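Upkeep notes: the Jollari hand grippers
2025-09-01

Filen's sales sheet for the Jollari pair says the pads are good for 2000 grips before anyone needs to look at them. I would like to meet the person who gripped only clean cardboard to get that number. We fold clothes with ours, and knit fabric leaves fluff in every groove. Since July I have kept my own log, and on sweatshirt days I was cleaning after 360.

So the sheet goes in the drawer, and what follows is what we do. Start at the screws, the round silver heads near the pivots on either side. Check each one with the hand driver before a session and again after it. The sheet calls them self-holding. Mine have not read the sheet. Open the jaws fully and look at the two blue pads facing each other. If one leans, fix that before you touch any cloth, or you will spend the afternoon blaming the sweatshirt.
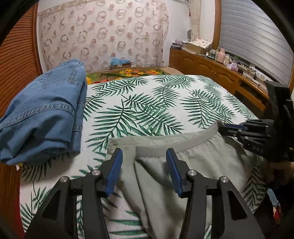
Pads and grooves

Brush along the grooves with a dry nylon brush, never across them. Betancur sells a cleaning fluid for this at a price I won't print. I tried it for two weeks beside plain water on a rag and could not tell the pads apart.

Then do a cloth test on a real bed. A bench is flat and hard and will flatter any gripper. Lift a T-shirt by one corner with the first tool, bring the second in low at the hanging hem with its jaws open, and close slowly. Do 10 lifts. A slip or two means brush again. More than that and the pads come off, whatever the log says.

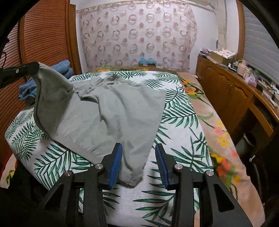

Dirkalia wrote in after the last issue to say that all this checking is overdone, that their pair ran for 52 days on towels with one wipe, and that loose screws come from people who keep putting a driver on them. The last part may be fair. I have stopped turning any screw that doesn't move under light pressure. As for the towels, I asked for the slip counts and am still waiting.

Spare pads are in the second drawer. Write the date on the bag when you open one.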